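A day at the Civton tile works open day

Civton opens its tile works to the trade and the public once a year, in April. I fit kitchens and bathrooms for a living and buy a fair amount of their wall tile through a merchant, so I put my name down. The works is on the edge of town behind the bus depot. Parking was tight by nine, and I ended up walking back from the supermarket.

We were given ear plugs and a yellow vest at the gate and split into groups. Ours was taken round by Traian Vasiliu, who runs the glazing line. He told us the site employs 200 people over three shifts.

The clay store comes first. It is a long shed with three bays, and the clay is moved by loading shovel into a hopper. From there it goes to the mill and then to the spray dryer, where you can't hear much of anything.
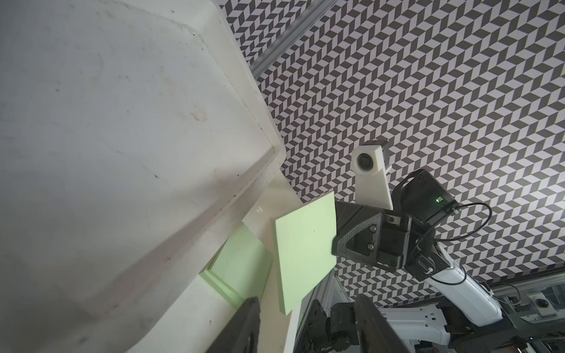
Pressing was the part I had wanted to see. The largest press puts down 2,000 tonnes and the floor shakes a little each time. The tiles come off soft enough to snap between two fingers, and we were each given one to try. They then spend 60 minutes in a dryer before glazing.

Glazing is done with a curtain of liquid that the tiles pass under on a belt. Decoration is added by printer after that. Traian said changing from one pattern to another takes them roughly 34 minutes, most of it cleaning. 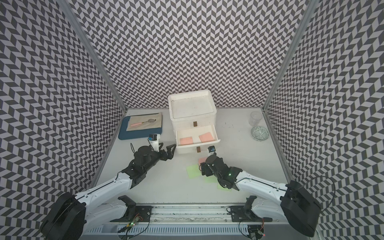
Drawer unit with sponges, chevron walls behind.

Lunch was soup and rolls in the canteen. The supplier stands were in the same room. Lazăr had their grout colours out on sample sticks, and I took a card for the warm grey, which is closer to the Civton stone range than the one I use now. Clikico were showing levelling clips. I have tried these before on large floor tiles and found the wedges wear out fast, but the new ones have a thicker lip.

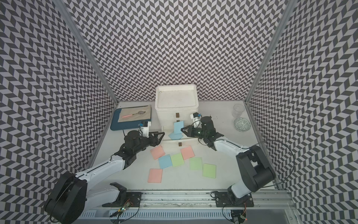

The afternoon talk was on setting out patterned walls. The speaker's advice was to fix the centre line first and work outwards, and to dry lay at least two full rows before mixing any adhesive. Black-and-white chevron got a good ten minutes. When it covers three walls, as it does here, the zigzag has to be planned through the corners, and a small error on the back wall shows up badly by the time you reach the end of a side wall. He also said to order extra for the cuts, which I would agree with.

The Sista demonstration followed. It was silicone, applied to a shower tray joint with and without masking tape. The taped joint looked better. I would have liked to see an internal corner done as well, but they were short of time.

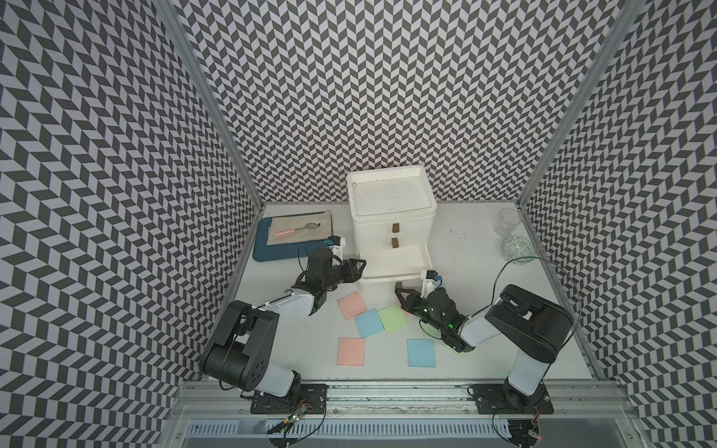
Getting there and booking

Places are free but have to be booked through the works office. Wear closed shoes, as they turned one man away in sandals. The tour involves two flights of metal stairs, and there is no lift to the kiln gallery. The seconds shop stays open until four and takes cards. I bought two boxes of plain white there for a utility room job.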